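Bindon: Wertstoffhof öffnet ab März länger

Der Wertstoffhof in Bindon nimmt Verpackungen, Altpapier und Elektrokleingeräte ab März bis 19 Uhr an. Bisher war um 17 Uhr Schluss. Im vergangenen Jahr wurden dort 2.797 Anlieferungen gezählt, die meisten am späten Nachmittag. Leiterin Floor Meijer rechnet mit kürzeren Wartezeiten an der Einfahrt. Für Bauschutt bleibt es bei 2 Euro je Eimer. Die Zufahrt über den Renweg ist wieder frei. 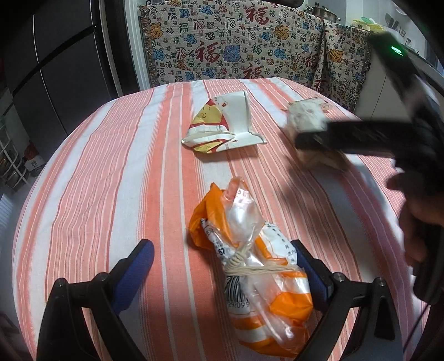
Was kostet die Abgabe von Bauschutt?
Der Eimer kostet weiterhin 2 Euro, bezahlt wird an der Einfahrt.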